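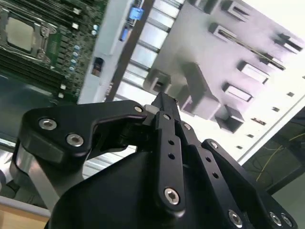 Automatisation et travail réel – notes de cours, séance 4
Chargée de cours : Anayeli Orozco

Rappel de la séance 3 : on avait laissé le poste de travail décrit par la direction (propre, linéaire, en quatre cases sur une diapositive) pour aller voir le poste tel qu'il se pratique. On continue, avec un cas que certains d'entre vous connaissent parce qu'ils y ont fait leur stage.

1. Le cas Odberg

Odberg remet en état des serveurs d'occasion. L'atelier de Cladwood reçoit les machines par palettes, les ouvre, retire ce qui se revend, remonte le reste. Avant l'automatisation, neuf personnes se partageaient le démontage. En juillet, l'entreprise a installé une première cellule robotisée fournie par Wallin, chargée de saisir les barrettes mémoire et les cartes d'extension dans les châssis ouverts.

La note interne annonçait que le robot « libérerait les opérateurs des tâches répétitives ». Retenez la formule, vous la retrouverez dans presque toutes les notes de ce genre, au mot près. Elle omet en général de préciser vers quoi les opérateurs sont libérés.

2. Ce que la tâche contient

Sur le papier : saisir, extraire, déposer. Un opérateur expérimenté vous dira la même chose si vous l'interrogez à la cafétéria. Interrogez-le devant son établi et la liste s'allonge :

– reconnaître le modèle de châssis avant de l'avoir ouvert ;
– sentir qu'un loquet résiste et s'arrêter avant de le casser ;
– écarter un câble du dos de la main pendant que les doigts font autre chose ;
– décider qu'une carte tordue ne vaut pas la peine ;
– dire au collègue d'à côté que la palette du fond est « une mauvaise palette ».

Le dernier point n'a jamais figuré dans aucun cahier des charges. C'est pourtant lui qui règle le rythme de la journée.

Définition à retenir : on appelle travail prescrit ce que l'organisation demande, travail réel ce qu'il faut faire pour que la demande soit satisfaite. L'automatisation s'achète sur la base du premier et se met au point sur la base du second. L'écart entre les deux se facture en heures d'intégrateur.

3. Ce qui se déplace

Chez Odberg, la cellule traite 500 châssis par mois. L'objectif inscrit au contrat était de 1000. On a donc cherché où passait la différence, et on l'a trouvée chez les opérateurs.

a) La préparation. Le robot veut des châssis ouverts, orientés, câbles dégagés. Quelqu'un les ouvre, les oriente et dégage les câbles. Ce travail existait déjà, mais fondu dans le geste. Il est devenu un poste, avec un nom (« alimentation cellule ») et une chaise.

b) La surveillance. Rester attentif devant une machine qui se passe de vous est une activité fatigante, dont la fatigue ne se voit pas. Les temps de pause ont été calculés comme si elle n'existait pas.

c) La reprise. Quand la pince manque sa prise, l'opérateur acquitte le défaut et finit à la main. Le logiciel de suivi, Flendness, enregistre le châssis comme traité par la cellule. Le code 3141, « intervention mineure », est le plus saisi de l'atelier – il couvre aussi bien un câble à pousser qu'un châssis entier démonté au tournevis.

Ne concluez pas trop vite que tout va mal. Les douleurs au poignet ont diminué, les opérateurs le disent eux-mêmes, et personne ne réclame le retour des extractions à la chaîne. Deux d'entre eux se sont découvert un goût pour le réglage des trajectoires. Leur fiche de paie, elle, ne s'est encore rien découvert.

4. La question du savoir

Le nouvel embauché commence désormais à l'alimentation. Il voit passer beaucoup de châssis et en démonte peu. Or on lui demandera, au premier défaut sérieux, de reprendre la main sur une tâche qu'il n'a pas eu l'occasion d'apprendre. La direction a prévu pour cela un classeur. Le classeur est très complet et se trouve dans le bureau du chef d'atelier, qui ferme à 16 h. L'équipe du soir commence à 17 h.

Points à discuter en groupe :
Qui devrait décider des intitulés de défauts dans Flendness ?
Faut-il garder un établi de démontage manuel, et à quel titre dans le budget ?
Comment reconnaître le travail de réglage fait hors fiche de poste ?

5. Pour la prochaine séance

Choisissez une tâche que vous savez faire sans y penser. Rédigez-en la procédure sur une page, puis donnez-la à quelqu'un qui ne l'a jamais faite et notez chaque moment où il s'arrête. Apportez les deux feuilles. Les procédures de préparation du café sont refusées, j'en ai déjà une belle collection.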